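Table Pictures, Kinoshita Room

These pages show the tables in the Kinoshita room, one at a time, with whatever was on them. Text by Booker Marchetti, 2/29/24.

Felt table
Dark teal-blue felt, rounded corners, woven folding screen behind. The small white cup is empty, and the round coaster is rattan. 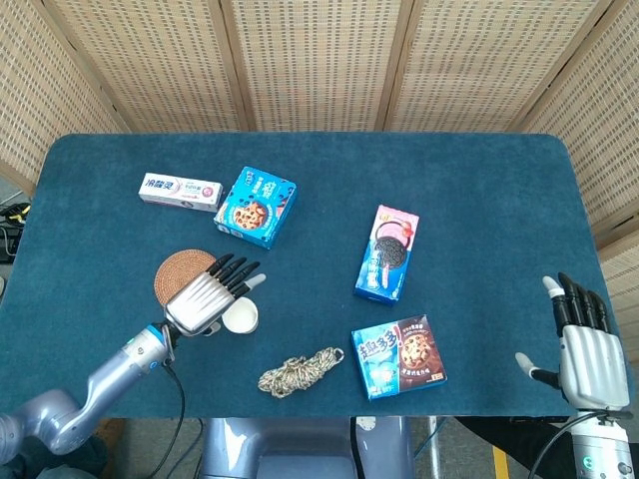
Boxes
The white box is toothpaste. The bright blue one has a chocolate chip cookie on the front. More tables from the Umumlow room go up in April.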